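Varnomano Small Storage Box, Teal
May 21, 2023
By Faith Obura

The Varnomano small box is the shortest one in the range and the one we sell most often to people who want something to leave out on a table or desk. It has a flat top and straight sides, and the base is close to square. It comes packed flat in a sleeve and folds up without glue or tape. Most people have it together in a couple of minutes.

The box is made from heavy paperboard, 2000 gsm, with a matte paper wrap. The wrap is dyed through, so a small nick at a corner will not show white. It will take a damp cloth but should not be left standing in water. We do not recommend it for bathrooms.

Teal is the third color in this size, after oat and brick. It is a dark shade with a good deal of green in it and goes well with medium brown wood. In daylight the top can look lighter than the sides. The wrap is the same all over and the difference comes from the angle of the light.

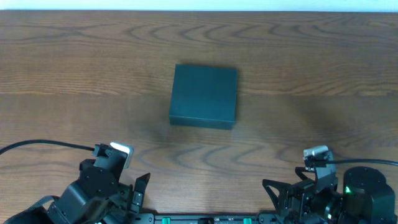

Storage > Boxes > Small

Weight empty is 715 g. The box will carry up to 37 lb stacked on top if the load is spread evenly, which in practice means books or other boxes from the same range. Do not stand on it.

The small size holds about 500 index cards in two rows, or a set of chargers and cables, or sewing things. It is too short for upright files. For those you need the tall box, which has the same footprint and can be stacked with this one.

The underside has a thin felt layer so it can be moved across a finished table without marking it. On a new oil finish, wait until the oil has cured before putting any box down. Victor Nyamweya in our workshop suggests a full week for hardwax oil, longer in damp weather.

Colors are matched by batch. If you are ordering several boxes to sit side by side, put them on one order and we will pick them from the same batch. Boxes bought months apart may differ slightly, teal more than the others.

Returns are accepted on boxes that have not been folded. Once the base tabs are locked they cannot be opened again without tearing the wrap. Replacement felt is sold separately and has an adhesive back. Cut it a little smaller than the base.

The next delivery of brick is due in July. Oat and teal are in stock at the Kashindye store and by mail.

Last updated by Stovelex Home web desk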